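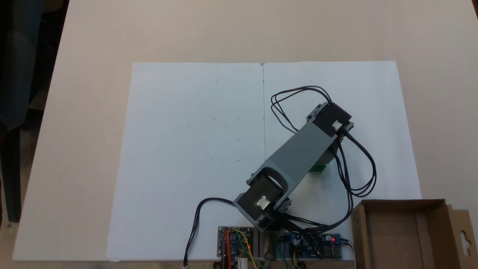
White sheet on the table, with a faint line down the middle and light pencil marks.

Posted in: Workbench and Table / Small Tips

I work at a table which is also used for other things, so for many years I cover it before I begin. First I used newspaper, but the ink came off on my sleeves, and a small screw on a printed page is very hard to find. Now I use only white paper, the big size, and I would like to write down how I do it.

Choose the paper heavy. I buy 200 gram, in sheets, not on a roll. Paper from a roll wants to go back to being a roll, and you will fight with it all afternoon. If you have only a roll, cut your piece the evening before and leave it face down under some books.

One sheet is seldom wide enough for my table, so I put two side by side. They should meet edge to edge and not lie one over the other, as an overlap makes a step and a pencil jumps on it. Turn both sheets over, put the edges together, and tape along the back with paper tape. Press the tape with the back of a spoon. From the front you will have only a thin line, and this line is useful, you can measure from it to both sides.

For marking I take a hard pencil and I press very little. Small crosses or dots are enough. My neighbour Csaba Major draws full lines with a marker, and then after 7 or 8 jobs he cannot say which line belongs to what. With faint marks you can use a rubber, or simply ignore them.
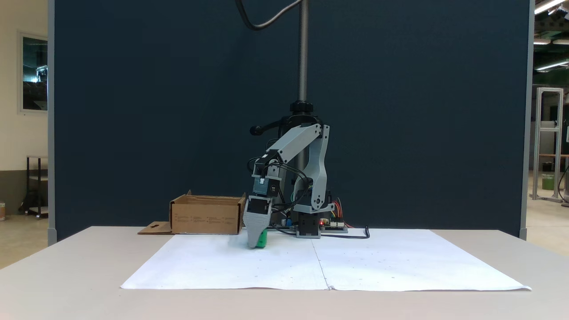
Keep the cables at the back of the table when you can. A cable that lies across the paper will pull it a little each time you move something, and then your marks are no more in the right place. If one must come over the sheet, give it enough slack and hold it with a piece of tape on the table, never on the paper.

A cardboard box with the flaps cut away is good to have at the side. The flaps always catch the hand. Do not throw them out, a flat piece of card is a good base for cutting or for glue, and it saves the white sheet.

To fix the paper I use tape only at the corners, 5 cm at each. Before sticking, touch the tape once or twice to your trousers, so that it does not take the paint from the table later. I learned this on a painted table in Vamholm and I had to repair it in March.

When the sheet is too dirty, turn it and use the other side. After that it goes under the paint tins.

Hryhorii Harasym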